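October
By Peter Říha

Charvát finally lets you tell it to shut up about what's next

I pay for four streaming services, and I've complained about every one of them in this space, so let me say something nice for a change. Charvát has a new setting that stops the next episode from starting on its own, and it's on every device at once. One switch! I flipped it Friday night on the TV, picked up my tablet in bed, and it was already flipped there too.

If you've never gone looking for this kind of thing, you may not know how bad it was. The old Charvát app had an autoplay setting on the website only. You had to log in on a computer, go to your profile (your own profile, not the main account, they were separate for some reason), and uncheck a box that was labeled "Continuous experience." Then you had to do it again for the kids' profile. Then the TV app would ignore it after an update and you'd wake up at two in the morning with a documentary about canals going at full volume.

The new one is called Stop After This. Press the down button while something's playing and it's the second item in the row, right after subtitles. You can leave it on for good or use it for a single episode. When the show ends, you get the credits, the whole credits, at full size, and then a plain menu. I sat through all of the music credits on a detective show for the first time in years and found out that the song I'd been humming for a week was written for the series.

Charvát put out a short note with the update saying that 4,000 subscribers tried it over the summer before it went to everybody. The note doesn't say what those people thought of it, and I'd like to know. I asked the press office whether viewing hours went down in the test group and got back a friendly email that talked about "choice" and didn't answer me. I'll ask again.

Now for the catch, and it's a fairly big one if you have older gear. The update needs a Tusar box with software version 327 or later. I had 326. My box swore up and down that it was current, and I had to unplug it, wait a minute, plug it back in, and check for updates by hand before it would admit there was anything newer. It took two tries. If you're using the original Tusar box, the flat one with the light on the front, you're out of luck for now. Tusar's support page lists it as "under review," and it has listed it that way for a while.

The app built into Riltus sets got the update the same day, and a neighbor of mine with one says she didn't have to do a thing. Phones and tablets just need the newest version from the app store.

There's a second change in this update that got less attention, and I might end up using it more. The search page finally lets you filter by length. I typed in "under an hour" on Saturday and got 300 titles, which I'm guessing is where the list gets cut off, and a lot of them were things I had never seen on the home screen. Short films, a bunch of concert recordings, old public lectures, a whole shelf of documentaries that must have been sitting there since the Flustham library got folded into Charvát. I lost most of the evening to it (in pieces of under an hour, so I felt fine about it).

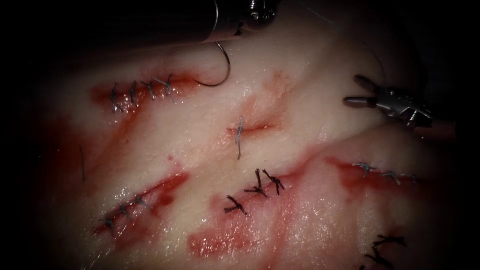
I do wish the filter would remember itself. Every time you back out of a title you land at the top of the list again with the filter cleared, and you have to start over. It also counts a two-part program as two separate results, so the list looks longer than it is. And you can't combine length with language yet, which would be a real help in our house, where half of us want subtitles and the other half want dubbing and we all want to be in bed by ten.

The Flustham stuff has its own quirk. A good number of those programs are missing a year, so if you sort by newest they all sink to the bottom. Sort by title if you're hunting for something from the old service. My Flustham watchlist never made the trip over, by the way, and from the mail I've gotten, neither did yours. Charvát says lists are still being moved and that there's no need to contact them about it. I'd take a screenshot of the old one while the Flustham site is still up.

No price change came with any of this. The cheaper plan with ads gets Stop After This as well, although an ad can still run after the credits before you get back to the menu. I timed one at half a minute, and it was for another show on Charvát.

If you've got the flat Tusar box and somehow got this working, write in and tell me how. I have one in the basement that I'd love to keep using.

Contact the TV and Streaming desk | Copyright, all rights reserved | Back to top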